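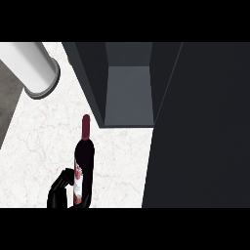

Figure 4-1. Bottle standing upright on a marble countertop.

4. Loading and Setting the Temperature

This section covers the first loading of the Gredevine wine cabinet after it has been leveled and connected to power (Section 3). It applies to the single-zone and dual-zone versions. Shelf positions are numbered from the top.

4.1 Before loading

1. Confirm that the cabinet has stood upright for 14 hours. If it was laid on its side during delivery, start the count from the moment it was set upright.
2. Remove the foam blocks from between the shelves and the tape from the door gasket.
3. Wipe the interior with a soft cloth and lukewarm water. Do not use bleach, scouring powder, or scented cleaners.
4. Press and hold POWER until the display lights. The display shows the measured temperature, followed by the set temperature.
5. Close the door and let the empty cabinet run until the two readings match.

NOTE: In a warm room, step 5 may take until the next day. The compressor runs without a break during this period.

CAUTION: Do not connect the cabinet through an extension cord or a power strip. Where a surge protector is required by the installer, use the Voltex inline unit supplied with the Galindo installation kit.

4.2 Setting the temperature

1. Press SET once. The upper zone reading flashes. On single-zone cabinets, the only reading flashes.
2. Press the UP or DOWN arrow until the required value appears. Each press changes the setting by one degree.
3. Press SET again to move to the lower zone, and repeat step 2.
4. Wait for the display to stop flashing. The new values are stored and are kept after a power failure.

For long storage of mixed reds and whites, set both zones to 55 °F. For serving, set whites to 46 °F and reds to 61 °F. In dual-zone cabinets the upper zone must always be the cooler of the two. The controller rejects any other combination and shows E2.

4.3 Loading the shelves

1. Start with the lowest shelf and work upward.
2. Lay bottles with natural corks on their sides, necks toward the door. Screw-cap bottles may be stored in either position.
3. Keep a gap of one finger width between the bottles and the rear wall. Bottles that touch the wall may freeze to it.
4. Place opened bottles upright on the bottom shelf only. Remove the shelf above if the neck does not clear it.
5. Close the door and check that the gasket touches the cabinet along all four sides.

CAUTION: Do not pull out more than one loaded shelf at a time. The cabinet can tip forward if it has not been fastened to the wall with bracket 2,710.

NOTE: Loading a full set of room-temperature bottles raises the reading by several degrees. This does not indicate a fault. Do not lower the setting to speed up cooling.

4.4 Door alarm

The alarm sounds if the door is left open for more than 30 seconds. Press any key to silence it. If the alarm sounds with the door closed, check for a label or shelf edge caught in the gasket. If none is found, replace door switch 1,745, available from the Javendale parts desk.

Cleaning of the condenser and replacement of the charcoal filter are covered in Section 5.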